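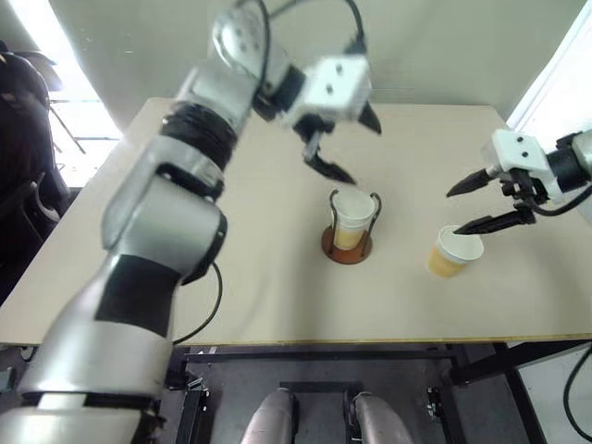 Figura 4. Vaso de papel en el portavasos de alambre y vaso suelto.

4.2 Colocación de los vasos

1. Apoye la base redonda del portavasos Drokmont plana sobre el tablero.
2. Llene cada vaso de 200 ml hasta 90 ml, como máximo.
3. Introduzca el vaso entre las dos asas -- sin apretar la pared.
4. Deje los vasos sin soporte a 5 cm o más del canto.

PRECAUCIÓN: no desplace el portavasos tirando del borde del vaso.

Nota: para servir varios vasos, dispóngalos en fila (figura 5).

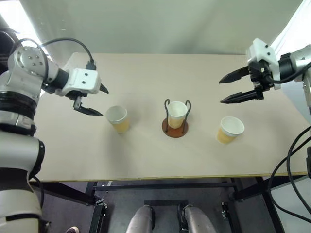
Ritva Eskola comenta: con zumo conviene llenar menos, 90 ml ya salpican al levantar el vaso del aro. Yo seco también la base de madera antes de guardarla.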